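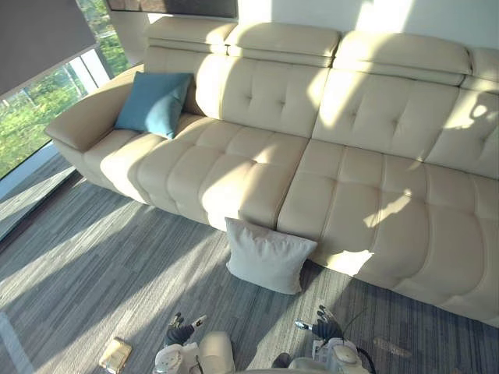
Ibrahim Sani asked after the last report whether we should keep cream leather in a lounge which gets the sun for so much of the day, and whether the money would be better spent on a fabric sofa in a darker colour. I have thought about his question and I will try to answer it here, together with the usual news of the Josberg house for June.

First the lounge. We kept the long cream sofa. A new one of the same length was quoted by Okeke at 3,446 dollars, without delivery, and the fabric models we looked at were not much cheaper. The leather has a smooth finish and can be wiped, and for a shared house this counts for a lot. The tufted squares on the back and the rolls of the seat do collect crumbs and dust in the seams, so the cleaning takes longer than for a plain sofa. We now do the seams with a soft brush first and the cloth after. The deep seam between the two seats needs the narrow nozzle of the vacuum cleaner.

About the sun he is right. The window goes from the floor to the ceiling, and the light comes in past the trees and lies in bands over the backrests and the seats. I asked at Jelow, where we buy the leather cream, and they advised to treat the sofa more often than the label says and to keep the light off it in the hottest hours. The first we have started. For the second we need a better blind or a sheer curtain, and this is not in the present budget. I have put a request for it at the end.

Moving the sofa to the inside wall was also discussed. I measured, and it would block the way to the kitchen by 18 centimetres, so it stays by the window. The residents prefer it there also - they like to sit and look at the trees.

Cushions. The teal one in the corner by the armrest is to stay as it is. The white pillows are a small problem. They slide on the leather and finish on the carpet, and then the covers have to be washed. We will try the non-slip pads from Wavel, which cost little. If they don't help, I would suggest to keep the white ones for the bedrooms and buy teal for the lounge, as it also shows less dirt.

The carpet was shampooed in the whole lounge, including under the sofa. There is one old mark near the door which did not come out. I don't think it is worth paying a second time.

Other rooms, in short. The kitchen shelves are up and the doors have been adjusted. The small bedroom still waits for paint, because the colour we had chosen was out of stock and I did not want to change it without asking you. The hallway lamp is repaired.

Money. Of the furnishing grant, 61 per cent is spent. The largest part went to the beds and the kitchen. The lounge has cost less than planned, as we did not replace the sofa.

What I ask for now:
A sheer curtain or blind for the lounge window, up to the amount left over in the lounge line.
Your agreement to spend 100 dollars on leather cream and brushes for the rest of the year.
A decision about the paint - wait for the colour, or take the nearest one.

The receipts are in the shared folder, except the one for the carpet, which I am still waiting for.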